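How to clear a table that has quietly become a shelf

Filed under: Small Tidying, Workrooms
Reading time: 8 minutes. Doing time: rather less, unless you stop to read things.

Every flat surface in a shared building wants to be a shelf. Leave a table alone for a morning and it will acquire a spoon. Leave it until May and it will acquire a spoon, a rubber, something in a tube and an item of disputed identity, and everyone who walks past will assume these belong to somebody who has a plan.

I have been tidying the upstairs workroom at Vornside on and off for longer than I care to work out, and the method below is the one that stuck. It needs one basket and no label maker. I own a label maker. It is in a drawer, labelled.

Before you start

You will need:

One shallow basket, open at the top
A damp cloth
A dry cloth
A bin within reach
Somewhere for each thing to go afterwards (this is the part people skip)

Step 1. Leave everything where it is

The temptation is to sweep the lot into a bag and call it done. Resist. A bag of mixed objects is the same mess in the dark, and you will be opening it next winter to look for the spoon.

Put the basket down on the table among the clutter and spread things out until nothing is touching anything else. You want to be able to see each item as a separate decision. It's slightly embarrassing how few decisions there usually are.
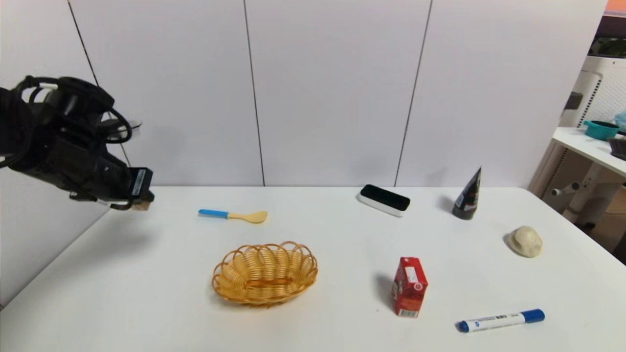 Photo: Hongmei Yan / Vornside workroom

Wicker is my choice for this job. A looped rim gives you plenty to get hold of, and it looks enough like a nice object that people don't drop apple cores in it. A cardboard box, on the other hand, is regarded by the general public as a bin with ambitions.

Oval is good too. It fits on the windowsill at Esgate, where the square one went straight off the edge and took a plant with it.

Step 2. Sort by where it lives

Most tidying advice has you sorting by type. I tried this and ended up with a very pure collection of cylinders. Sort by destination instead. For the table in these photos, that means:

Kitchen: the small spoon with the blue handle, the little red drink carton.
Whiteboard: the marker with the blue cap, the black-topped eraser.
Cupboard: the black tube standing on its cap.
Unknown: the lumpy beige thing.

Do the whiteboard pile first. A marker and an eraser are no use at all when they are in a different room from the board, and they're the things somebody will come in and ask for while you have a cloth in each hand. Make sure the cap is pushed on properly before the marker goes anywhere. Check the eraser for grit as well, or you'll be adding fine scratches to the board every time you rub out a date.

Tubes can stay standing on their caps if the cap is wide enough. If they lean, lay them down in the cupboard. I once lost an argument with a leaning tube at Hashemi and the carpet still remembers.

Step 3. Deal with the unknown item

There is always one. Pale, roundish, could be bread, could be a rock. Do not put it in the basket with the others while you think about it, and do not put it in the kitchen on a hunch.

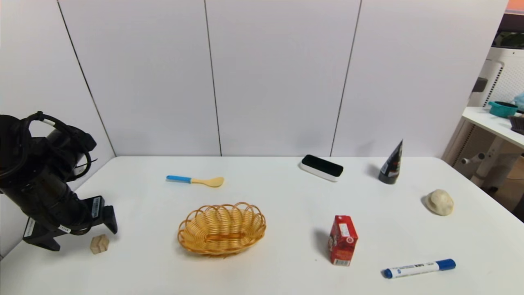

Lumpy item at far right, awaiting a verdict.

The procedure is simple. Pick it up. If it gives, it is food or was, and goes in the bin. If it doesn't, it is a stone, or very old food, and you may consult a colleague. Anything still unidentified after 2 people have held it can go on the windowsill as decoration.

Small wooden blocks and cubes count as known items even if you can't say what they're for. They come from a set. The set is somewhere. Put the cube in your pocket and you'll walk past the rest of it within the week.

Step 4. Drinks

A drink carton needs its own step because of the hope involved. People leave them upright, so they look full, so the next person leaves them too, out of respect.

Pick it up and give it a gentle shake. Empty ones get flattened and go in the recycling. Full ones go to the kitchen with the date checked on the way. The half-full carton is the worst of the three and should be carried upright, on its own, never in the basket. Wicker does not hold juice. It doesn't hold it for very long indeed, and then you have two jobs. 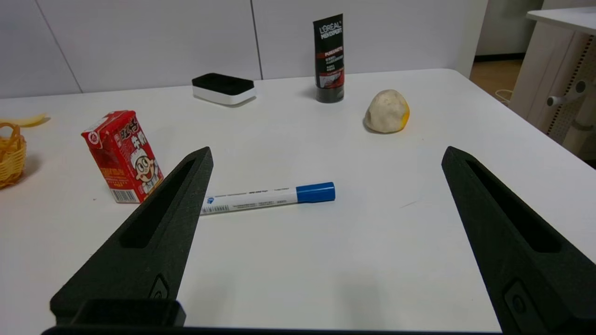 If you do have a spill, blot first and wipe second. On a white tabletop the damp cloth will do for most things, and the dry one afterwards stops you getting that faint tide mark you only notice in evening light. Marker ink is another matter. On a wipe-clean surface, try going over the old line with a fresh dry-wipe marker and rubbing both off together while the new ink is still wet. Test it in a corner. I didn't, at Esgate, and there's a corner there I now keep a plant on.

Step 5. One trip

Load the basket with the dry things, heaviest at the bottom, spoon handle up so you can find it. Walk the route once: board, cupboard, kitchen. Don't put the basket down on any other table along the way, or that becomes the shelf.

Then bring the basket back and hang it up or stand it on its side. An empty basket left flat on a clean table will have a pen in it by four o'clock.

Comments are open below. The last version of this page drew 28 of them, mostly about the plant.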